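Vuria hand-held grippers, after 808 demos

The pitch from Vuria is simple: skip the robot, give people grippers with marker cubes on the back, and train on what they do. We gave it 16 days.

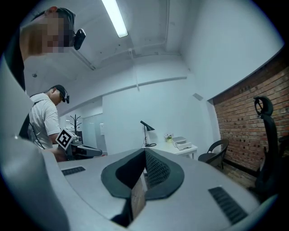

Mahmoud Belhaj trained a policy on our first batch and it learned, chiefly, to hesitate. Halving the demos and keeping the slow ones helped more than any setting did. The manual calls the grip "natural." My wrists filed a dissent by Thursday.

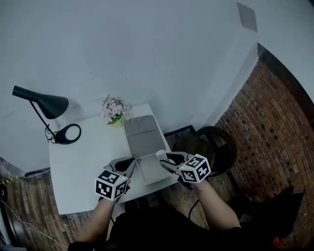 Two grippers, one white cup, one open box.

Good method, smug manual. Four stars out of 5.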